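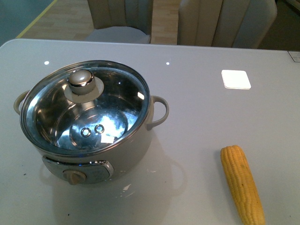
Tullio Ferri
Responsable des produits de change, Herkent

Nido Change
Plateforme de couverture et d'exécution sur devises pour les entreprises

Présentation

Nido Change est la solution de Herkent destinée aux directions financières qui règlent ou encaissent des montants en devises étrangères. Elle réunit dans une même interface la consultation des cours, la négociation au comptant, la conclusion d'achats et de ventes à terme et le suivi des positions ouvertes. Elle s'adresse exclusivement aux personnes morales et n'est pas proposée aux particuliers.

Le service couvre 30 paires de devises, dont l'ensemble des paires majeures contre euro et contre dollar, les couronnes scandinaves, le zloty, le forint et la couronne tchèque. Les devises à convertibilité restreinte sont traitées sur demande, par l'intermédiaire de la salle des marchés.

Opérations disponibles

Change au comptant. Les ordres sont exécutés au cours affiché, pour un montant minimal de 2000 euros ou sa contre-valeur. Le règlement intervient en règle générale deux jours ouvrés après la négociation. Une valeur jour ou une valeur lendemain peut être sollicitée pour certaines paires, sous réserve des heures limites communiquées à l'ouverture du compte.

Change à terme. Le client fixe dès la conclusion le cours applicable à une livraison future. Le terme peut être ferme, à une date unique, ou assorti d'une fenêtre de tirage pendant laquelle les fonds sont utilisés en une ou plusieurs fois. Le cours à terme tient compte de l'écart de taux d'intérêt entre les deux devises ; il ne constitue pas une prévision du cours au comptant à l'échéance.

Ordres à cours limité. Un ordre peut être placé à un niveau déterminé et demeure valable jusqu'à exécution, annulation ou expiration. Les ordres à seuil de déclenchement sont exécutés au premier cours disponible une fois le seuil atteint, lequel peut différer du niveau demandé lorsque le marché est peu liquide.

Swap de change. Une opération à terme peut être prorogée ou anticipée au moyen d'un swap, dont le coût ou le gain est indiqué avant validation. 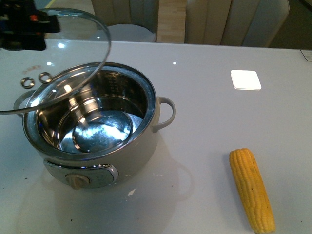
La fonction Échéancier regroupe les expositions de l'entreprise par devise et par date de règlement, à partir des factures saisies manuellement ou importées depuis le logiciel comptable. Elle distingue les flux certains des flux prévisionnels et calcule, pour chaque échéance, la part déjà couverte. Le trésorier y lit son exposition résiduelle comme on lit un niveau sur les graduations intérieures d'une cuve de cuisson, sans avoir à la reconstituer opération par opération. Un taux de couverture cible peut être défini pour chaque devise ; tout écart est signalé sur la page d'accueil et, si l'utilisateur le souhaite, par courrier électronique.

Graphiques et données de marché

Chaque paire dispose d'un graphique configurable, de l'intervalle d'une minute à l'intervalle mensuel. Les moyennes mobiles, les niveaux de support et de résistance tracés par l'utilisateur et les cours moyens de ses propres opérations peuvent y être superposés. Le calendrier des publications économiques est filtré en fonction des devises effectivement traitées par l'entreprise. Ces éléments sont fournis à titre d'information et ne constituent ni un conseil en investissement ni une recommandation.

Habilitations et contrôle interne

L'administrateur désigné par l'entreprise attribue à chaque utilisateur un profil : consultation, saisie, validation ou administration. La double validation est activée par défaut pour les opérations à terme. Des plafonds peuvent être fixés par utilisateur, par devise et par durée. L'historique des connexions, des saisies et des validations est conservé pendant 108 mois et peut être exporté à tout moment pour les besoins des commissaires aux comptes.

Raccordement aux outils existants

Nido Change est livré avec un connecteur pour le progiciel de trésorerie Cimby et pour la suite comptable Acheampong. Les confirmations d'opérations, les valorisations quotidiennes et les avis de règlement sont transmis sous forme de fichiers structurés. Pour les autres environnements, une interface de programmation documentée est mise à la disposition des équipes informatiques du client, avec un accès préalable à un environnement de test.

Conditions tarifaires

L'accès à la plateforme ne donne lieu à aucun abonnement pour les deux premiers utilisateurs. Les habilitations supplémentaires sont facturées selon le barème en vigueur. La marge appliquée au cours est affichée séparément avant chaque validation. Les opérations à terme peuvent donner lieu à la constitution d'un dépôt de garantie et à des appels de marge complémentaires, dont les modalités figurent dans la convention-cadre.

Avertissement

Les cours de change sont susceptibles de varier fortement et rapidement. Une opération à terme engage le client à livrer ou à recevoir les devises convenues, y compris lorsque le flux commercial sous-jacent est réduit, différé ou annulé. Le dénouement anticipé d'une telle opération peut entraîner une perte.

Ouverture de compte

La demande est adressée au service Entreprises de Herkent, accompagnée d'un extrait d'immatriculation récent, des statuts à jour, de la liste des bénéficiaires effectifs et d'une copie des pouvoirs des signataires. Une démonstration peut être organisée à distance ou dans les locaux du client, sur rendez-vous.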